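Evbridge Recovery Works
Progress report to the Karamanlidis Fund
Disassembly cell, Ultville site
Reporting period ending September
Prepared by Rania Nasr, with maintenance notes from Stepan Melnychuk

1. Status

The disassembly cell at Ultville is in regular use and remains within the approved budget. Work during the period was limited to setup and upkeep. No new arms were bought, and the line item for spare parts is still partly unspent. The second milestone, a written maintenance routine that a trained technician can follow without help, was met. The third is behind schedule for the reasons given in section 4.

2. Setup of the cell

The cell handles desktop computers laid on their side with the side panel already taken off by hand. Both arms were taught their positions again after the worktable was leveled in the first week. Agata Piras revised the rest positions so that each arm can be reached for service without moving the other. Slow approach speed now applies whenever a gripper comes within 80 millimeters of the table surface. The previous limit was lower and left too little time to stop when a case sat higher than expected.

Cable handling received most of the attention. Loose power leads inside a case can catch on a finger joint, and the wrist cable itself can drag across the work if it is clamped too far back. The clamp was moved twice before a satisfactory position was found.
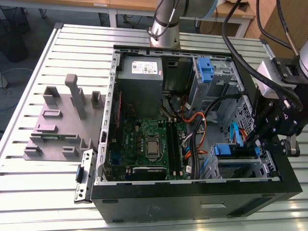

The arm is now run through its full reach after any change to the clamp, first at low speed and then at working speed, with a technician at the stop button. This check has been added to the start-of-shift sheet. The printed fixtures are checked for cracks and for play at the same time, and replacements are made in house.

3. Maintenance and repair

The cell logged 1168 operating hours by the close of the period. There were 4 unplanned stops. Two were caused by a worn connector at the wrist, which Mr. Melnychuk replaced. One followed a loose bolt in a finger joint. The last was a controller fault that cleared on restart and has not come back, although its cause has not been found. Total time lost was almost 21 hours, most of it spent waiting for the connector.

A spare connector and a set of joint bolts are now kept at the cell. Bolts are marked with paint after tightening, and the marks are inspected every Saturday when the cell is shut down for cleaning.

4. Outstanding items

Training of the second shift has not been completed. Kinga Pálfi has finished the course, but the remaining places were postponed when the trainer was needed at the Ullville site. New dates have been requested.

The controller supplier has been sent the fault log and has yet to reply. Halldóra Ravn will follow this up and will inform the Fund if a replacement unit is recommended. No additional money is requested for either item at this time.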